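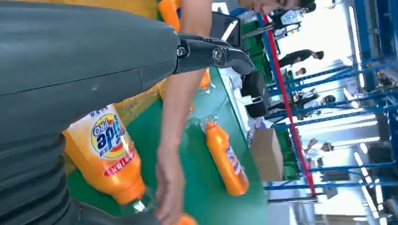

Handolby Laundry Room Notices

A plain-text collection of signs, notes and rebuttals taped up in shared laundry rooms. Version of February 5, 2021.

12 shares · 4 comments

What's in it

702 notices, typed out by hand, one per row. They come from apartment buildings in three towns: Handolby, Stallport and Altcombe. 424 of them are from Handolby, where people apparently have more to say, or more tape.

Each row has these fields:

notice_id: a number, never reused
town: one of the three
text: what the notice says, spelling left alone
topic: see below
tone: see further below, and good luck
reply_to: the notice_id of whatever it was answering, if anything
caps: yes, no, or "mostly"

Topics

Lint is the big one. After lint come abandoned loads, people who take other people's abandoned loads out and put them on the floor, quarters, dye, spilled detergent, and whether a dryer with time left on it belongs to you or to the world. A topic called "other" holds the rest, including a long complaint about a bicycle and a poem.

Soap gets its own topic, split off from "other" in November when it got too large to ignore. It covers borrowing without asking, returning the cap sticky, and the belief that filling the cap to the brim makes clothes twice as clean. One Altcombe notice on the subject runs to 17 lines and has a footnote.

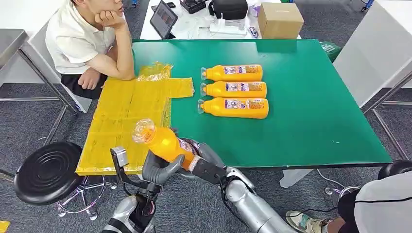
A reader wrote in to say that the soap rows should be merged back into "spilled detergent," on the grounds that anyone angry about a borrowed cap is angry about the puddle too. I tried it for an evening. The puddle people turned out to be much calmer than the cap people, and the topics stayed apart.

Tone labels

Tone has five values: polite, pretend polite, tired, furious, legal. I assigned them alone, at my kitchen table, and would not defend every one in front of a judge. "Pretend polite" is the hardest. A smiley face counts as evidence against the writer. Any notice that says "friendly reminder" goes straight in without further reading.

"Legal" means the notice threatens a lawyer, the landlord, or a camera. It doesn't mean any of them existed.

How it was collected

Residents copied notices down and sent them in. I asked for exact wording and mostly got it. Apartment numbers, phone numbers and first names were replaced with X, which makes some of the feuds hard to follow. In Stallport there is a chain of replies where X accuses X of being X.

Anything longer than 30 lines was left out of the main file and put in long.txt. These tend to drift off laundry by the second paragraph and end up on the subject of marriage.

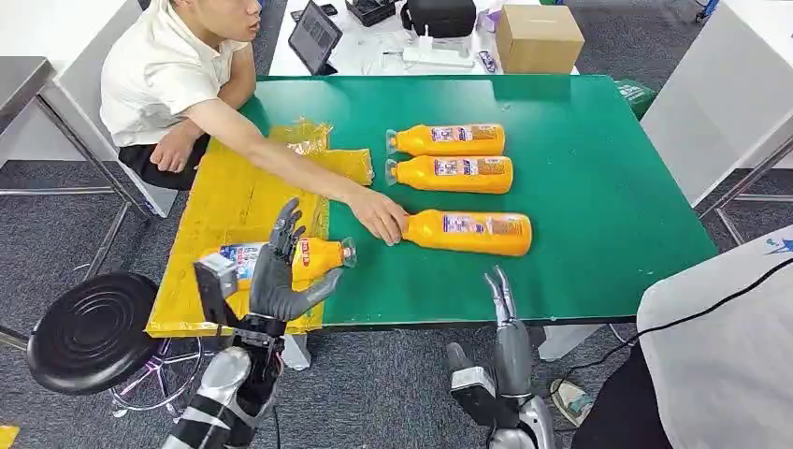 The long file hasn't been labeled for tone, and I don't plan to start.

Known problems

Handolby is overrepresented. One building there, the Beaudoin, supplied so many lint notices that any model trained on this file will think lint is a form of government.

Dates are missing nearly everywhere. People don't date their notices; they underline them.

The reply_to field is guesswork wherever the original had already been torn down.

Uses

Fine for teaching, spelling studies, and settling what counts as rude. Please don't use it to work out who lives where. Corrections are welcome if you include the notice_id. Two rows in the soap topic are probably the same notice, copied by people on opposite sides of the argument, and I've kept both until one of them backs down.

4 comments · Share this page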